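Hand-held gripper jaws not meeting square after pad change

Posted in: Grippers and end tools

Kalley
I look after a pair of hand-held parallel grippers, the sort with a squeeze linkage and two flat jaws. I changed the pads on one of them in November because the old ones had gone shiny. Since then the jaws touch at the tips first and leave a thin wedge of daylight near the base. It will pick up a soft thing like a sponge, but anything tall and narrow with flat sides tips forward as soon as it is lifted. The other gripper still has its old pads and is fine.

I have had the pads off and on again twice. The pivot screws feel tight. I have also tried packing the base of one pad with a strip of tape, and that made it close crooked in the other direction. Is this the linkage or is it me? And how tight should the pivots be? There was no manual with them, only a parts sheet, and it gives no torque.

Tambunan
Sounds like worn pivots. Mine did that and I bought a new linkage. You could try a drop of oil first but keep it off the pads.

Amirul Krishnan
I wouldn't buy a linkage yet. If it closed properly before the pad change and badly after it, start with the pads.

Take both pads off and close the bare jaws against a strip of paper. Pull the paper out from the tip end, then do the same at the base. If it drags the same at both ends, the linkage is all right and you can leave it alone. If the base is slack with no pads on, go to the pivots.

For the pads, scrape every bit of old adhesive off the jaw face. A plastic scraper and isopropyl will do it, but it takes longer than you expect. Old glue tends to stay as a ridge along one edge and you can feel it with a fingernail when you can't see it. Check the new pads as well. I had a packet of 8 from Vendness where two were thicker at one end, so now I measure them with calipers before I peel the backing. Throw the tape away. It squashes and you will be back where you started in a week.

When the new pads are on, close the jaws on something flat and hard, put an elastic band round them and leave it overnight.

On the pivots, "feels tight" may be part of the trouble. They are not meant to be clamped. Nip each screw up until the arm stops moving freely, then back it off until the arm drops under its own weight with no side play. Do all of them, left and right the same. If one side is stiffer, that jaw lags and the pads meet at an angle, and it looks just like a bad pad. A small dab of medium threadlocker stops them creeping. Put it on the thread only.

Then test it with a tall block held upright in the jaws.
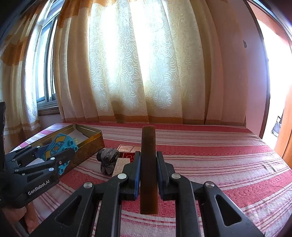
Take the block low down and look at both contact faces from the side. If you see light at the bottom of either pad you still have a wedge. Lift it and put it back 14 times or so without changing your grip. If it leans the same way every time it's a pad, and if it wanders it's a loose pivot.

I keep a sheet with the date of each pad change and which gripper it was. Mine go every 5 weeks in steady use.

Sestholm
Agree with the paper test. One thing to add, check you haven't swapped the left and right pads. On some sets they are cut with a slight taper and there is a small L or R on the backing paper, which of course goes in the bin when you peel it. The set I use is part 2461 and has this. I got it wrong the first time.

Kalley
Thanks all. Paper drags evenly with the pads off, so the linkage can stay. There was a ridge of old glue on the right jaw. New pads are on order and I'll slacken the pivots off in the meantime.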